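Slip and Surface Wear of Matte Glazed Floor Tile Next to Other Floor Coverings

Building Materials Lab, Term Project Report

1. Background

Matte glazed tile is often chosen for kitchens and entries on the basis of appearance and a single catalog figure for slip resistance. The catalog figure applies to new tile. The aim of this project was to compare one matte tile before and after abrasion, and to look at what happens at the joint where tile meets a softer or warmer floor covering.

The tile used was the Zalta series, a square porcelain body with a matte glaze. It was set in Cadano gray sanded grout on cement board. The comparison tile was Fullau, a satin glaze of the same thickness. All pieces came from one carton of each product, so variation between batches was not covered.

2. Test Pieces

Eleven panels were made. Five carried the Zalta tile, five carried the Fullau tile, and the last was kept as an untested control with Zalta on one half and Fullau on the other. Panels cured under plastic in the MacPherson Building basement lab. Grout joints were wiped twice with a damp sponge. One Zalta panel had a low corner and was reset before curing.

3. Method

Each test panel was weighed, cleaned with neutral detergent, rinsed and dried. Slip was measured with a drag sled fitted with a rubber pad, first on the dry surface and then with a film of water. The pad was sanded lightly between runs to keep the contact face even.

Abrasion was done with a weighted nylon block and a fixed amount of silica grit. Every panel received 705 strokes in one direction, then was turned a quarter turn and given the same again. The grit was replaced between directions. After abrasion the cleaning and slip steps were repeated.

Gloss was read at the center of each tile and near each corner. Readings taken within a finger width of the grout were thrown out, as the sensor foot rocked on the joint.

4. Mixed Floor Areas

Most rooms do not have one floor covering throughout. Where tile meets carpet or wood, the change in height and grip matters as much as the tile itself. Three edge details were drawn: a metal reducer strip, a flush joint with flexible sealant, and a beveled wood threshold.

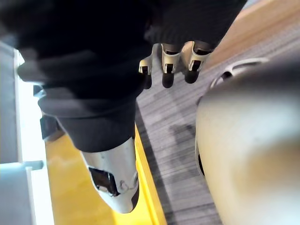
Figure 1. Yellow floor section, gray striped carpet and wood floor area in one space.

The flush joint gave the smallest step on the drawings but depends on the subfloor being level across both coverings. The reducer strip allows more error in the subfloor and can be replaced without lifting tile. The wood threshold was dropped from further work because it would need refinishing in a wet entry.

5. Results

Dry slip values changed little after abrasion for either tile. Wet values fell on every Zalta panel and on four of the Fullau panels. The Zalta panels kept 88 percent of their original wet value on average. The remaining Fullau panel showed a small increase, which was put down to grit left in the surface after rinsing. It was washed again but not retested.

Gloss rose on the matte tile and dropped on the satin tile, so the two products looked more alike after wear than when new. Grout loss was visible on the panel that had been reset. Weight change was below the resolution of the scale and is not reported.

6. Limits

The sled pad was a single rubber type. Bare feet and soft soles were not tested, and neither was soapy water. The edge details in Section 4 were compared on paper only. A reducer strip sample was ordered and had not been delivered by the time the lab closed on the last Saturday of the term.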